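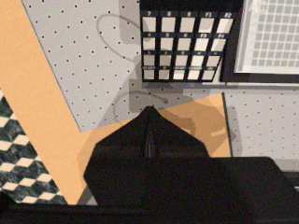
What do we need to buy before the keypad cell can go from simulation to the bench?

One two-finger gripper with a narrow closed tip, two perforated base panels, a spare keypad to wear out, and a decent overhead light. The arm we already have will do, and the bigger compute box can wait until fall.

28 July 2024. Bench planning, keypad cell

Came in on a quiet afternoon to get the shopping list into shape and ended up staying much longer than I planned, because this is finally starting to look like a real thing! Going to write it all down while it's fresh. Please scribble on this if you disagree.

Where we are. The sim has the tabletop, the perforated panels and the twenty-key keypad (1 to 9, F1 to F4 and the rest), and the gripper comes in closed and uses its tip as one blunt finger. I love how simple that is. No special poking tool, no tool changer, no extra mount to print. If it holds up on hardware we can cross the changer off the April list completely, and that was the single ugliest line on it.

Gripper. Two quotes so far. Grolthorpe came in at 3404 with the cable and the mounting plate included. Flastimura is lower on paper but the plate, the cable and the software key are all separate lines, and by the time I had added them up I was within lunch money of the Grolthorpe number. I lean Grolthorpe. Still want to ask them two things before anyone signs:
- can we buy replacement fingertips in pairs, or only as the full finger set
- is the play at the closed tip listed anywhere (couldn't find it in the sheet)

The second one matters a lot for us. The keys sit close together, and any slop at the tip goes straight into hitting the neighbor. Position error from the arm we can calibrate away, mostly. Slop we can't.

Panels. 88 each from Bitberg, so 176 for the pair. They have the hole pattern we want. I did look at drilling our own and I think it's a false saving, a whole day on the drill press and then we'd argue about whether the holes are square to each other. Buy them. Check the thickness before ordering fasteners, I always forget this and then we have a drawer of screws 2 mm too long.

Keypad. One on hand, one spare. Want the spare on the shelf from the first day. Early runs are going to press too hard, that's just how it goes, and I don't want to lose a week to shipping over a cracked key. Chang carries the same layout and I asked for a price on one and on a small batch. No answer yet. Leave the line open, don't guess.

Light. 418 for the dimmable overhead bar with the arm mount. This was the line I was going to cut! Then I spent an hour changing light positions in the sim and changed my mind. Shadows from the arm and cable land right across the keys, and the same key can read bright cream in one run and dull gray in the next. We can randomize for that in training, and we should, but on the bench I would like to be able to hold one thing still while we debug the others. One bar, not two. If one turns out to be a bad idea we add a second from the small parts budget.

Totals as they stand:
gripper 3404
panels 176
light 418
keypad spare open
fasteners, cable clips: from stock
sum without the open line 3998

So just under four thousand before shipping. That's a lot friendlier than I feared in April.

Not buying now: second camera, compute box, the fancy cable guide. About the cable guide, I know it's on everybody's wish list. Let's try clips and a bit of slack first and see where the loop wants to hang. Easy to add later, annoying to return.

Things I'm unsure of:
- Lead time. Grolthorpe's quote has no ship date on it at all. If it's long, I'd rather order the gripper alone first and let everything else follow.
- Tip wear. Plain tip against plastic keys, many presses a day. Might want a thin rubber cap. Could print one and try it in an afternoon, costs nothing. Needs a matching change in the sim model or the touch height will be off.
- The small print on the keys. In the renders the labels over the bottom row are a blur at the current camera setting. Doesn't matter for pressing by position, matters if we ever want it to read the label and choose. Try a higher render resolution before anybody brings up a better camera.

To do, next couple of days:
ask Grolthorpe the two questions plus ship date
nudge Chang
measure the tabletop overhang, the panels have to clear the clamp
put the tip cap in the sim as an option, off by default
move this list into the shared sheet so it stops living in my notebook

Also want a run with the panels turned a little to see if the reach changes on the far keys. Starting one now before I leave, seed 20, results in the usual folder.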